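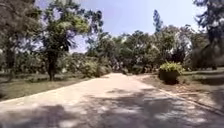 Why is the hero singing in somebody else's voice?

You are watching a film. The hero has just had a terrible argument with his father, lost his job and missed his train. Naturally, he bursts into song.

He sings beautifully. There are violins. He runs up a hill while holding a very long note, and at the top of the hill he isn't even puffed. If you ran up a hill holding a very long note, you would be lying down by now, and someone would be fetching you a drink.

So how is he doing it? The short answer is that he's not. In a great many films, and in most of the big musical films made in India, the person you see and the person you hear are two different people. The person you see is the actor. The person you hear is called a playback singer.

What does "playback" mean?

It means playing something back. The song is recorded first, in a quiet room with a good microphone. Later on, when the actors are ready and the cameras are set up, the recording is played out loud through big speakers. The actor hears it and moves their mouth in time with the words. Moving your mouth to a recording is called miming, or lip-syncing. You may have done it yourself in assembly when you didn't know the second verse.

"Sync" is short for synchronise, a long word for happening at the same time.

Which comes first, the song or the film?

Usually the song. This surprises people, who think a film must be made in the order you watch it. Films are hardly ever made in the order you watch them. The wedding at the end may be filmed before the couple have met at the beginning, which must make for an odd wedding.

Let's follow one song. We'll take it from a film called The Halier Road, made at Yousafzai Studios. It is the one about the bus driver and the lighthouse, and if you haven't seen it, you have not missed much lighthouse.

First, the director told the composer what was going on in the story. (The composer is the person who makes up the tune.) The bus driver was in love and it was raining. The composer went away and came back with a tune. Then a writer, called a lyricist, fitted words to it. They needed a word to rhyme with "windscreen" and gave up, so there are no windscreens in it.

Next, someone sang a rough version, just so that everybody could learn how it went. This is called a scratch track. It's meant to be thrown away later, and the people who sing scratch tracks have to be quite grown-up about that.

Then the real playback singer came in.

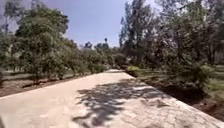

A playback singer stands in a small padded room and wears headphones. There is no rain, no bus and no costume. Some singers wear slippers. They have to sound as if they are soaked and in love when they are neither, and are possibly thinking about lunch. That is a kind of acting too, done entirely with the voice.

They don't have to sing the song all in one go. They might sing the first line again and again until it's right, then move on to the second. Afterwards the best bits are joined together. This is why film songs so rarely have a cough in them.

Doesn't the actor mind?

Not usually. Acting and singing are separate jobs, and being good at one does not make you good at the other. You wouldn't ask a goalkeeper to do your teeth.

Some actors do sing for themselves, and some do it very well. Others try it once.

Playback singers are often famous in their own right. They give concerts, and people queue to get in. In some families, the grown-ups know the name of the singer of every song and argue about it in the car.

Filming the song

Now the actor has to learn the words, and learn them properly. You can't mumble your way through a song when your face is going to be as tall as a house on the cinema screen.
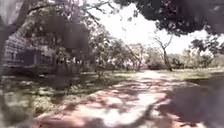
Tree shadows on a paved path

Good miming is more than opening and shutting your mouth like a goldfish. When people really sing, their throats move and their shoulders go up when they breathe. They have to look as if they're making some effort. Clever actors sing out loud while they are being filmed, even if they sound like a gate, so that all those things happen by themselves. Their own voice isn't kept. Everybody is happier that way.

There is also dancing to think about. A song is filmed in lots of short pieces, called shots. The actor might mime just four words, then stop while the camera is moved, then mime the next four words in a different coat. The whole of The Halier Road is made up of 1215 shots and lasts 134 minutes, so if you ever feel that a film keeps jumping about, you are quite right.

Because the recording is the same every time it's played, all these pieces will fit together. Imagine if the actor sang it fresh each time. One go would be a bit faster, the next a bit slower, and by the end the song would have hiccups.

What if the mouth and the words don't match?

Then you notice at once. Most of us are very good at spotting this, even people who can't find their own shoes.

A film is really a long row of still pictures shown very quickly. Many cameras take 25 of them every second. The person who puts the film together, the editor, can slide the sound forwards or backwards by a single picture until the lips and the words agree. If they still don't agree, the editor has a few tricks. You might suddenly see the singer from behind. You might see a bird, or the sea. In The Halier Road there are 2 long looks at a wet bus stop, and now you know what they are for. 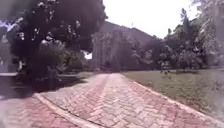 This page was last changed in February.

Is it cheating?

People do argue about this. Some say that if you can see someone singing, it ought to be them. Others point out that the hero doesn't really drive the bus either, and that the rain comes out of a hose. Films are full of pretending and we all agreed to it when we sat down.

What does seem fair is that the singer gets their name on the screen. In the early days of film songs, some records were sold with the name of the character on the label and no sign of the person who had done the singing. Today the singer's name normally comes up in the credits, the long list of names at the end when everybody is looking for their coat. Stay and read it some time.

Try it yourself

You will need a song, something to play it on, and something to film with. Ask first if it isn't yours.

Choose a slow song. Listen to it until you're sick of it and so is everyone else in the house. Play it out loud and mime while a friend films you. Do it twice, once just moving your mouth and once singing as loudly as you are allowed. Watch both with the sound off and see which one looks more like singing.

Then swap over, and let your friend mime to your voice. The Sustwood Young Film Club did this with a song about a lost tortoise, and their film was shown in the hall at Pirkent, where several people in the audience said the tortoise was the best singer in it.

Words to know

Composer: the person who makes up the tune.
Lyricist: the person who writes the words.
Scratch track: a rough recording, used for practice.
Playback singer: the voice you hear.
Lip-syncing: moving your mouth in time to a recording.
Editor: the person who joins all the pieces together, and knows where the bus stops are.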